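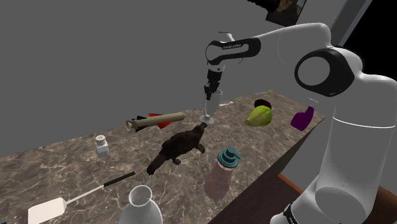 Simulation render: Gudthorpe Student Robotics Club

GUDTHORPE STUDENT TEAM ENTERS LEDESMA TABLETOP CHALLENGE

Simulated manipulation entry to run 500 scored trials in September

GUDTHORPE - The Gudthorpe Student Robotics Club has submitted its entry for the Ledesma Tabletop Challenge, a simulation-only competition for undergraduate and technical college teams. The entry, named Overo, is a control program for a single robot arm fitted with a parallel gripper. It will be scored in the September round.

The challenge requires each program to pick a named object from a cluttered table, lift it clear of its neighbors and set it down at a target position. Teams do not know the object layout in advance. Layouts are drawn from a shared library of household items, toys, food and kitchen tools, and the items may be standing or lying down.

Stemmed glassware is in the highest difficulty class. A glass flute offers a narrow stem as a grasp point, and its clear bowl returns unreliable depth readings from the simulated cameras. Overo handles the class with a vertical approach, the gripper pointing straight down and the fingers closing at the stem. The program then limits wrist acceleration for the remainder of the move and keeps the foot of the glass level.

Clearance is scored separately. A lifted object that touches any other item on the table loses the clearance points for that trial, even if it is placed correctly. Low, irregular shapes such as animal figurines are a common cause of lost points when they are close to the target. The club's planner treats every neighboring object as slightly larger than its measured outline and raises the lift height if the margin is too small.

Development took place over two semesters as part of the club's project course. Students divided the work into perception, grasp selection and motion planning, with a fourth group responsible for test scripts. The test scripts generated more than 1,000 practice layouts. Failed trials were saved with their starting conditions so that each could be replayed after a code change.

Most of the failures in early testing came from grasp selection. The first version ranked grasps by contact area alone and favored the bowl of a glass over the stem. The current version adds a penalty for thin-walled surfaces and for transparent regions where depth data is missing. Spray bottles and pump dispensers remain a weak point, as the program sometimes selects the nozzle or trigger as a grasp point.

In the September round, each entry will be run on 500 layouts with a limit of 3 attempts per object. The 10 highest-scoring teams advance to the final, where object weights and surface friction will also vary. Source code from all finalists will be released to participating schools after the results are confirmed.

About the Gudthorpe Student Robotics Club
The club is open to students in all departments and meets in the Gorkley Building during the academic year. No programming experience is required to join. New members complete an introductory simulation module before being assigned to a project group.

Media inquiries: Club Office, Gorkley Building, Gudthorpe

###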